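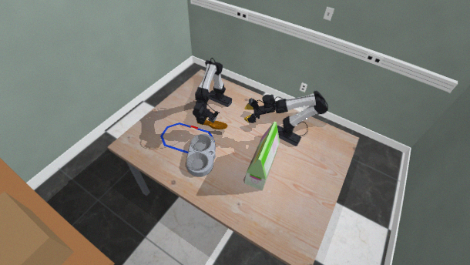 Robot Learning, Unit 4: Gathering demonstrations
Notes by Gifty Nyarko | revised March

Welcome to my favourite unit! Up to now we've treated the training set as something that arrives in a folder. This week you make one, and I promise you'll never look at a folder the same way again.

We work in simulation, on the two-armed Trasatora bench. Each group records 49 episodes. An episode starts when the objects have been placed and ends when you press save, whether the task got done or not. Keep the failures, please, in their own directory. We'll want them in Unit 6.

Vary the starting layout every time. Slide the bowl over, turn the carton, and don't fall into a favourite spot (everybody has one, mine is the left side). 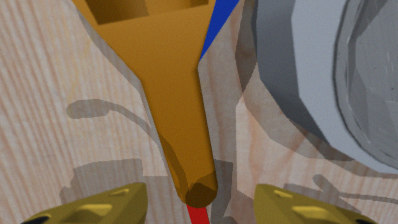
Both views get saved too, the close one at the wrist and the wide one of the room, and the timestamps have to line up. A policy trained on the wide view alone can be lovely at reaching and hopeless over the last 2 centimetres, and seeing that in your own plots is a real thrill. Check your alignment after episode 12, before you've recorded a whole afternoon of drift.

Move at a steady pace. Long pauses while you think end up in the data, and the learner will copy them faithfully!

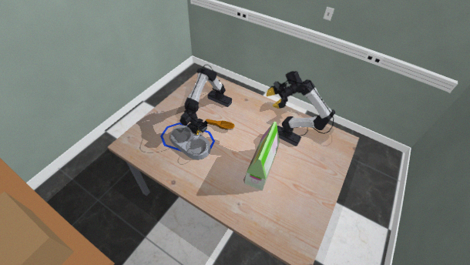 Leif Engebretsen wrote back on the draft of these notes that he'd trim the pauses afterwards and let people think as long as they like, as his group did for 33 of their episodes. Fair enough, but log which ones you trimmed.

Reading: Maglaya's handout on action labels, sections 2 and 3.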